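About us

Reading time: 3 minutes

Most baking schools will tell you that anyone can make good bread in an afternoon. We've never believed it, and we've been teaching people to make bread at Hirnon for 16 years.
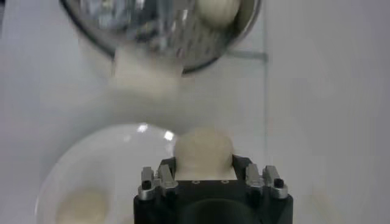
We started in a back kitchen in Vurkville with 2 ovens, a sink that drained when it felt like it and a strong dislike of recipe cards. The recipe cards said "knead for ten minutes until smooth and elastic". Our dough was smooth after six minutes on some mornings and still ragged after fifteen on others, depending on the flour and how cold the room had got overnight. So we stopped printing times on our sheets, and people complained, and some of them still do.

What we teach

Plain doughs, mostly. White tin loaves, rolls, flatbreads, a wholemeal that takes two days. You weigh, you mix, you wait, you shape. The waiting takes up more of the day than anybody expects and we don't fill it with a slideshow. Bring a book if you like. There is tea.

We work with ordinary bowls, steel and glass, the sort you probably have at home already. Students often ask which is better. The glass ones let you see the underside of the dough and the steel ones survive being dropped. We have read long articles claiming that one or the other changes the crumb and we have yet to taste the difference. If you own a plastic one, bring that.

The same goes for a good many other things sold to home bakers. Linen cloths are nice. A tea towel with flour rubbed into it works. A lidded proving box is nice too, and so is a large pan with a plate on top. We don't have a shop, and the kit list we send out before a course has four things on it, one of which is an apron.

What we doubt

We doubt sourdough starters that are said to be a hundred years old. We doubt "no mess" methods, having cleaned up after several. We are doubtful about our own sheets as well, and rewrite them every August when the kitchen is shut. Last year the advice on dusting flour went from half a page to two lines: use less than you think, and brush off what's left before you fold.

We also doubt reviews, including the good ones. By our booking records 943 people have finished the weekend course. How many of them still bake, we couldn't say. A fair number write to us in the first month, usually about a loaf that has spread sideways — it's nearly always proved too long — and after that it goes quiet. Maybe they're all baking happily. Maybe the bowl is back to holding fruit.

Who we work with

Our flour comes from the Wihongi mill. We tried four others and went back. Bookings are handled through Tiketti, which we resisted for a long while and which has been fine, apart from the reminder emails. You can ignore those.

Coming to see us

The kitchen is open to visitors from 2 in the afternoon on teaching days, once the first doughs are shaped. You're welcome to stand about and ask awkward questions before you pay for anything. We would.

Related pages

Weekend course: what the days look like
Why our sheets have no kneading times
Kit list (short)
My loaf has spread sideways
Finding the kitchen in Vurkville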